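Demonstration collection (robot learning)

Demonstration collection is the gathering of recorded examples from which a robot learns to carry out a task.

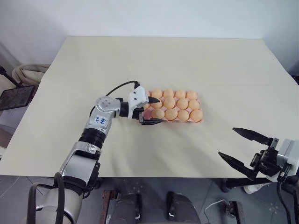

A two-armed robot at a tabletop with a tray of eggs, its left gripper at the edge of the tray.

Each example, usually called a demonstration or an episode, pairs camera views with the positions of the arms and grippers at the same moments. A learning system is then trained to predict the next movement from what the cameras show.

Methods

In teleoperation, a person controls the robot from a distance, often through a second pair of arms or hand-held controllers. In kinesthetic teaching, the person moves the robot's own arms by hand. Teleoperation is common in work with two arms - the operator's body stays out of the camera views, and both grippers can be moved at once.

Tasks and objects

Household objects are widely used. Egg trays call for careful placement of the fingers, and a tray may be held, moved or turned, depending on the task. Starting positions are changed between episodes so that the system does not learn a single fixed path.

The Jollgate collection

The Jollgate collection was prepared at Erkow under the direction of Damilola Omoregie and released on 2018-05-23. It contains 500 episodes across 3 tabletop tasks, of which 218 involve trays or cartons. Episodes are limited to 30 seconds. Failed attempts were kept and labeled separately. A later revision, known as Dullia, corrected timing errors between the arm records and the video.

Limitations

Examples gathered on one table may not carry over to another room or another robot. Operators also differ in speed and habit, and these differences pass into the records.

See also

Imitation learning
Teleoperation
Zariņš grasp notation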